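# Equipment Plan and Budget for the Navau Garment-Handling Station

Project report, spring term
April 15, 2018

## 1. Scope

The Navau station is a two-arm cell for domestic garment handling. The current task set is limited to garments on hangers: approach the rail, grip the hanger, lift the hook clear, carry the hanger to the bed and lay the garment down. Folding is outside the scope of this report.

The report covers the equipment needed to run that task set through October. It lists what is on hand, what wears out, what should be bought, and in what order. Arm hardware is treated as fixed. No arm purchase is proposed.

Prices are in US dollars and were quoted by the suppliers before tax. Where two quotes were received, both are given.

## 2. Current equipment

| Item | Condition | Action |
|---|---|---|
| Left and right arms | In service | None |
| Left and right multi-fingered hands | In service, finger covers worn | Buy covers |
| Hand cables | One intermittent fault logged | Buy spares |
| Clothes rack, metal | In service | Add base weight |
| Wooden hangers | Mixed shapes | Standardize |
| Test garments | Mixed fabrics | Keep, add duplicates |
| Bed with fitted sheet | In service | Buy second sheet |

The mixed hangers were acceptable during setup. They are a problem for repeat trials, because neck thickness differs between them and the grip preset has to be changed by hand.

## 3. Task requirements

Equipment needs were taken from the task steps, one step at a time.

**Rail approach.** The gripping hand needs clearance above the shoulder of the garment. Neighboring garments reduce that clearance. A rail with marked hanger positions would allow the spacing to be repeated.

**Grip.** The hand closes on the neck of the hanger below the hook. Contact is on the inner finger pads, and this is where the covers fail first.

**Unhooking.** The hook has to rise above the rail before any sideways motion. If it catches, the load passes into the rack. A light rack moves under this load and the trial is void.

**Placement.** The hanger is lowered over the bed and the garment is laid on the work surface. A wrinkled sheet changes the height at which contact is detected. A pad or folded cloth under the garment gives a more repeatable surface.
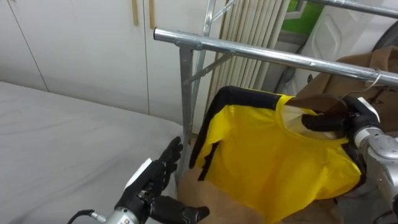
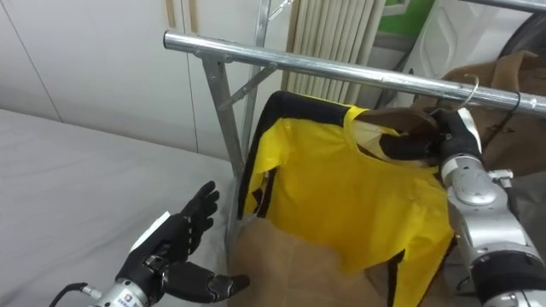 Right hand on the hanger at the rail, yellow garment.
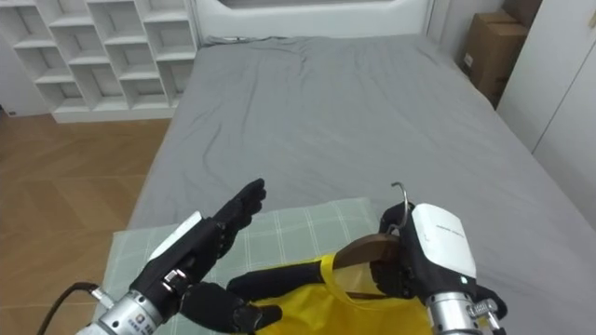 Vol. 9 · p. 47

The support hand is open during both the rail step and the bed step. Its finger covers see little contact in the present task set, so left and right covers should not be ordered in equal numbers. The first draft of the budget assumed matched pairs and was higher as a result.

Cable routing was reviewed at the same time. The left hand cable leaves the wrist in an open loop. The loop gives the wrist enough slack to rotate, but it can reach the bed edge when the arm is low. A clip set at the forearm would hold the loop closer without reducing the slack at the connector.

## 4. Supplier comparison

Three suppliers were asked for quotes: Daton, Lund and Lalleo.

Daton sells finger covers as single pieces or as sets for one hand. Lead time is nine working days. Sets for the right hand are quoted at $61 each.

Lund quoted the same cover type at a lower unit price but only in matched left and right sets. For the usage pattern described in Section 3, half of each set would go into storage. The Lund quote was rejected for covers. It was kept for cables, where left and right parts are identical.

Lalleo supplies store fixtures. It quoted rack weights, rail markers and wooden hangers in a single shape. It has no minimum order on hangers, and returns are accepted if the neck dimension is out of tolerance.

| Line | Supplier | Unit price | Quantity | Total |
|---|---|---|---|---|
| Finger covers, right hand set | Daton | $61 | 2 | $122 |
| Hand cable, spare | Lund | $110 | 1 | $110 |
| Hanger, rail marker and rack weight kit | Lalleo | $47 | 1 | $47 |
| Cable clip set | Lalleo | $9 | 1 | $9 |
| **Total** | | | | **$288** |

The second fitted sheet and duplicate garments are not in the table. They can be bought locally from the consumables allowance, which does not need a quote.

## 5. Order of purchase

1. Spare hand cable. A cable failure stops all work, and the part cannot be repaired in the lab.
2. Hanger, marker and weight kit. Data taken on mixed hangers cannot be compared with data taken on the standard shape, so the change should be made before the next trial block.
3. First set of right hand covers.
4. Cable clips.
5. Second set of right hand covers. Hold until the wear rate on the first set has been measured.

If the budget is cut, line 5 is dropped first, followed by the clips. A fabric tie can stand in for a clip for short runs, though it has to be checked before each session.

## 6. Items considered and not proposed

**Heavier rack.** A commercial rack would solve the movement problem without added weights. The rail diameter is larger on the models quoted, and many household hooks do not pass over it cleanly. The existing rail size is closer to the target setting.

**Powered rail.** A rail that indexes garments toward the arm would shorten the cycle. It would also remove the approach step from the task, and that step is one of the things under test.

**Hard worktable.** A table gives a flat and stable surface. The placement step is specified for a bed, and contact thresholds tuned on a table would have to be tuned again on the mattress.

**Third spare hand.** A complete hand costs more than all other lines together. With spare cables and covers on the shelf, the remaining failure modes are internal, and those units go back to the maker for service under the existing agreement.

## 7. Open points

- The Daton price is valid to the end of the term. A later order needs a new quote.
- Hanger neck tolerance has not been agreed with Lalleo in writing.
- The wear log records sessions but not grip counts. Grip counts are needed before the October order can be sized.
- Synthetic and cotton garments should be logged separately. Slip was noted on one synthetic item, and it is not known whether the cause was the fabric or the cover.
- Storage for the duplicate garments has not been assigned.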